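Jun 23, 2025

# Planport 3 review: seven months with a motion planner for wrist-camera work

I maintain the control code for two arms at Cillthorpe, a small parts distributor. The arms pick stock from open shelving and put it in totes. Last November we replaced our old planner with Planport, and I have now used it long enough to say what it's good at and what it isn't.

Planport is a planning library with a desktop tool on top. You give it a robot model, a rough model of the workspace and a goal, and it returns a timed joint path. It also takes a feed from a perception package so it can plan around things that have moved. We use Uvport for that part. The two come from different vendors, but the adapter ships with Planport and took me one afternoon to set up.

## Setup

Installation was fine on the newer of our two machines. The older one needed a compiler update, and the installer didn't say so. It stopped at the last step with a message about a missing symbol. I found the answer in the release notes for the version before.

The robot model importer read our file without complaint, but it ignored the collision shapes on the gripper fingers and used a plain box. You have to turn on "use tool meshes" in the project settings and import again. If your planner refuses to reach into a shelf that clearly has room, check this first.

Calibrating the wrist camera is done from the desktop tool. It moves the arm through 18 poses, takes a picture at each one and solves for the mount. I ran it three times and the results agreed well enough that I stopped worrying about it.

## Planning

This is what you pay for, and it's good. I kept a log of 3,112 plan requests from our normal picking jobs. Planport failed to find a path on 49 of them. I went through those by hand, and most were goals I shouldn't have asked for, such as a part pushed flat against the back of a shelf. Our old planner would sit on that kind of goal until it timed out. Planport gives up quickly and tells you which link was in the way.

Typical plan time on our hardware is about 50 milliseconds, which is short enough to replan in the middle of a move. The paths are also tidier than what we had before. The elbow doesn't swing out into the aisle for no reason, and I have stopped adding dummy waypoints to keep it in.

The speed limits need attention. Planport sets them per joint, and the default profile uses nearly all of what the robot model allows. There is a Cartesian limit for the tool as well, but it's off by default and sits two menus down. 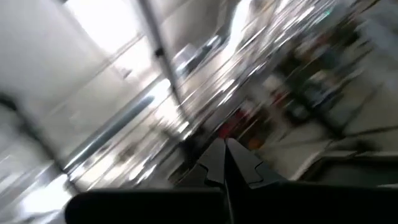 Uvport is where those speed limits matter most, because it uses every image it gets unless you tell it otherwise. Out of the box it has no idea that the wrist is turning fast. In an image like this one the fingers are crisp, since the camera moves with them, and the shelving behind is smeared into diagonal bands. The red and orange items past the fingertips are only patches of color. Uvport has a sharpness filter, but it scores the whole picture, so a sharp gripper can carry a blurred background over the threshold. The fix is to draw a mask over the gripper so that only the rest gets scored. The mask editor is in the Uvport panel under "ignore regions." After I added a mask and set the Cartesian limit, the ghost obstacles we had been getting mostly went away.

I would like Planport to handle this itself. It knows the planned tool speed at every point on the path, and it could tell Uvport which stretches to skip. There is a hook for it in the API – two callbacks, one at the start of a segment and one at the end – but you have to write the code. Mine is short and works, though I had to guess at the clock the timestamps use. It's the controller clock, in case you need to know.

## Desktop tool

The path viewer is the best part. You can scrub along a plan and see joint speed, tool speed and clearance on one timeline. Camera images can be lined up under it, and that's how I tracked down the blur problem. It gets slow with long recordings, and I usually trim mine before loading.

The project files are plain text and work fine in version control. One annoyance is that opening a project rewrites the window layout into the same file, so every commit has a few junk lines unless you filter them out.

Undo doesn't cover changes to the ignore regions. I lost a mask that way and redrew it from scratch.

## Compared with Tovar

We tried Tovar before we settled on Planport. Tovar has its own perception built in and needs less setup. Its default speeds are lower too, and you may never run into the blur issue at all. It was slower to plan in tight shelves, and when it failed it only said "no solution." If your work is mostly open tabletops, Tovar is easier to live with and I would look at it first.

## Support and license

Support answered all of my tickets, usually by the next day. The license is per arm, and moving one to a new machine means writing to them and waiting for a key. Simulation runs don't need a license.

## Rating

Four out of five. I took the point off for the defaults: the tool mesh setting, the Cartesian limit and the missing gripper mask. All three can be fixed in an hour once you know where they are. We have renewed for both arms, and I plan to try the multi-arm scheduler when the next version is out.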